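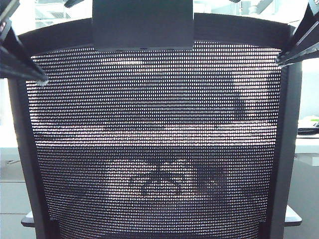
Urnport, December

Jerberg office tasks: data card and working rules

Jerberg is a set of recorded manipulation tasks carried out in furnished office rooms. This file covers what is in the release, how the recordings were made, and the rules operators and reviewers work to. The rules are the longer part. Please read them before you add recordings of your own, as we turn down submissions that skip them.

Contents

The release holds 3,000 episodes. Of these, 600 are chair tasks: moving a chair up to a desk, turning it, or bringing it back to a marked spot. The rest are desk tasks with small objects. Each episode has video, joint positions, gripper opening and a short written instruction. Episodes are no longer than 40 seconds. Longer attempts are kept in a separate folder called overlong and are not part of the main split.

File layout

episodes/ -- one folder per episode
overlong/ -- attempts past the time limit
splits/ -- train and test lists
notes/ -- operator notes, one text file per session
RULES.txt -- the rules below, without the rest of this card

Rules for the room

Clear the floor between the start and end positions before the arms are switched on. Bags and loose cables go outside the room. Things on the desk may stay where they are if they are part of normal use, but drinks may not.

Only one person gives commands. A second person stands by the stop button and does nothing else, including answering the phone. If either of them leaves, the session is paused and the arms are parked.

Nobody sits in a chair that is part of a task. This holds between episodes too, until the arms are parked.

Rules for chair tasks

Approach the backrest from behind, with both grippers at the same height. Slow down before contact. Take hold of, or push against, solid parts of the chair such as the uprights or the top bar. Do not press fingertips into mesh. It gives way, it can tear, and a finger caught in it will drag the whole chair when the arm draws back.

Headrests and armrests are not handles. Many of them slide or tilt, and the chair then moves in a way the operator did not ask for. An episode in which a headrest or armrest is used to move the chair is marked "bad contact" and left out of the training split.

Check the castors and the height lever at the start of each session. A chair that rolls by itself on a level floor should not be used. Write the seat height in the session notes.

Do not lift. All chair tasks are done with the castors on the floor.

Rules for recording

Start recording before the arms move and stop after they have come to rest. Do not trim episodes by hand; the script in tools does it, and keeps the untrimmed file.

Failed attempts are kept. Mark them "fail" and give a reason in plain words, for example "chair turned away" or "lost grip on left side". Please don't write only "error".

A close camera view may be filled almost wholly by a chair back. This is allowed so long as the instruction still makes sense for the episode. Strong light from behind the chair is also allowed, but tag it "backlit" so that users can filter for it.

No screens showing mail, names or calendars. If one is found in review, the episode is withdrawn, and blurring it afterwards is not accepted.

Review

Each episode is looked at by 2 reviewers, neither of whom ran the session. They fill in the same form, which covers contact, instruction, privacy and sync. Where they disagree the episode goes to the hold list, and it stays there until the next release.

Known limits

Most chairs in the set are dark office chairs on castors. We have few stools and no armchairs. Floors are hard; models trained on this data have done poorly on carpet in our own tests. The desk tasks were recorded with the Rorix control software and the chair tasks with Bright, and the two write gripper opening on different scales. The loader converts both to a value between closed and fully open, but the raw files are left as they were.

Changes

The chair rules replace an older page that allowed pushing on the headrest. Episodes recorded under that page have been checked again and retagged where needed. The instruction text for desk tasks has had its spelling corrected -- the meaning is the same.

To report a problem, open an issue with the episode number and the time within the clip. Room safety problems should also go to the Urnport lab desk, which is closed on Saturday.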